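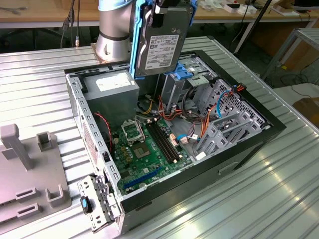 Schmalspurbahnen, Teil 2: Trassierung und Oberbau

Skript zur Vorlesung, Bearbeitung: Trinidad Abella
Stand: 07.06.2023

2.1 Begriff der Spurweite

Die Spurweite ist der kleinste Abstand zwischen den Innenflächen der Schienenköpfe, gemessen knapp unterhalb der Schienenoberkante. Als Schmalspur gilt jede Spurweite unter 1435 mm. Verbreitet sind in Mitteleuropa 1000 mm, 760 mm, 750 mm und 600 mm. Die Wahl fiel meist zugunsten der kleineren Baukosten aus - der spätere Umladeaufwand am Übergang zur Normalspur blieb in vielen Rentabilitätsrechnungen unberücksichtigt.

2.2 Bogenhalbmesser

Durchgehendes Beispiel ist die Plovia-Talbahn (750 mm). Der kleinste Halbmesser auf freier Strecke beträgt 90 m, im Steinbruchanschluss Bester wird er unterschritten. Für den Anschluss galt eine gesonderte Betriebsvorschrift mit Schrittgeschwindigkeit.

Zu beachten:
- Spurerweiterung im Bogen, abhängig von Halbmesser und festem Achsstand
- Überhöhung der Außenschiene, begrenzt durch langsam fahrende Güterzüge
- Übergangsbogen bei älteren Strecken häufig nicht vorhanden

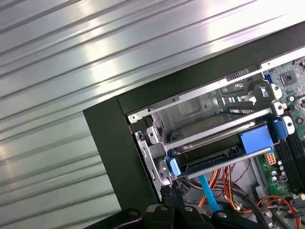

2.3 Neigung und Zuglast

Der Streckenwiderstand aus der Neigung entspricht in N/kN zahlenmäßig der Neigung in Promille. Der Bogenwiderstand wird addiert. Auf der Rampe nach Skokar (25 Promille, Länge etwa 4 km) ist daher der Neigungswiderstand maßgebend. Züge über der Grenzlast wurden geteilt oder nachgeschoben.

2.4 Oberbau

Leichte Schienen auf Holzschwellen, Bettung aus Schotter oder Kies. Die zulässige Achslast der Plovia-Talbahn lag zunächst bei 6 t. Nach Athanasiadis (Umdruck, Abschnitt Oberbau) ist bei der Bewertung von Altstrecken zuerst der Schwellenzustand aufzunehmen, danach die Schienenabnutzung.

Aufgabe zu 2.3: Ein Wagenzug von 250 kN Gewichtskraft befährt die Rampe nach Skokar. Gesucht ist der Neigungswiderstand in kN. Bogen- und Laufwiderstand bleiben außer Ansatz.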